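About the Evden Robotics Club

Hi, and welcome! We're the after-school robotics club at Evden, and we meet in the old wing, the part that went up in 1918 and still has the big loud radiators. You don't need to know any coding to join. Most of us didn't (I could barely find the on switch my first week).
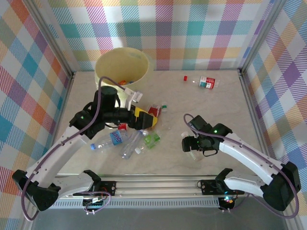
2 min read

This year's project is called Closa, and it's all about sorting trash. Two robot arms share one workspace, and the goal is for them to pick up plastic bottles and drop them in a bucket. Sounds easy, right? Bottles roll, caps are tiny, and clear plastic is a real pain to grab. We drive the arms by hand first, save every run, and then train a program on what we saved. We're aiming for 3000 runs by June, so if you like being patient, we want you! 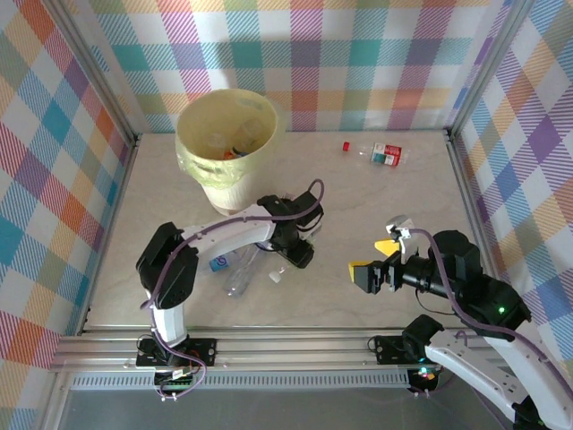 We also go to the Lamrani Cup, where 12 schools bring a project and show it off all day long. Last time we came home with a ribbon for teamwork and a lot of leftover pizza. Our team name there is Prastimness, which started as a typo on the entry form and stuck.

Dues are $70 a year and cover your T-shirt, snacks and spare parts.

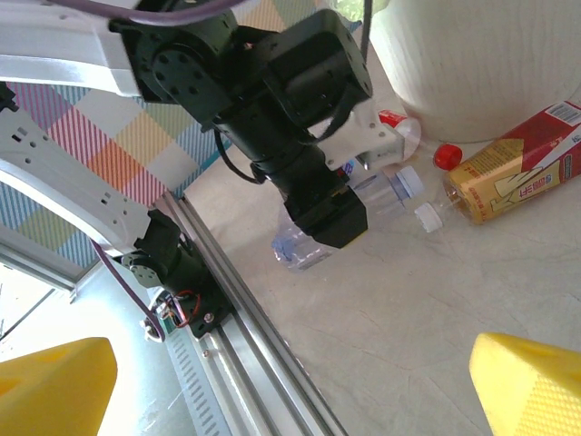 If that's too much, tell us and we'll work it out, no big deal. New members usually start on cables and setup, then get a turn driving once they know where the stop button is. Come by the old wing after last bell and bring your empty bottles, we can always use more.

Page updated Feb 15, 2022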